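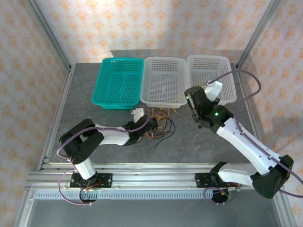 Orkell opened its fermentation plant to visitors in April, and I signed up for the morning tour. Four of us turned up at the side gate at 9:30, two from a health food co-op, one dietitian and me. The plant makes probiotic powders for other companies, so you won't see the Orkell name on a bottle. Most of what leaves the building goes to Ravetti for capsules or to Stalteo for single-serve sachets.

Hanyu Lu, who runs production, took us around. We put on coats, hairnets and shoe covers, then washed our hands twice, once on each side of a door.

The starter room is small and quiet. Frozen cultures come up from storage here and are grown in flasks before moving to the seed tank. The main tanks are on the floor below. Lu gave the batch time as a day or less for most strains and said the slow part is everything that comes after. The liquid is spun down, the cells are mixed with a protective sugar and the whole lot goes into the freeze dryers. We could look through the window of one dryer but it had frosted over on the inside.

Milling was shut down for cleaning, so we only got to stand in the doorway. That was the part I had wanted to see most. I asked how much of the culture survives drying and got a fair answer - it depends on the strain, and they put in extra so the count still holds at the end of shelf life. The dietitian asked about labels that give the count at the time of manufacture. Lu said customers choose their own wording and Orkell gives them both numbers.

The last stop was the test lab. Batch 504 was on the bench for plate counts, and nothing ships until those plates have been read. Samples from each batch are also kept in a cold room for the length of the shelf life.

The tour ran 105 minutes, longer than the sheet said. Coffee afterward was in the canteen, with a tasting of a plain oat drink made with the Cai culture. It was sour and a bit thin. I had a second cup anyway.

Parking is on the north side. Wear closed shoes, and leave rings and watches in the car. The next tour is planned for the fall and booking is by email only.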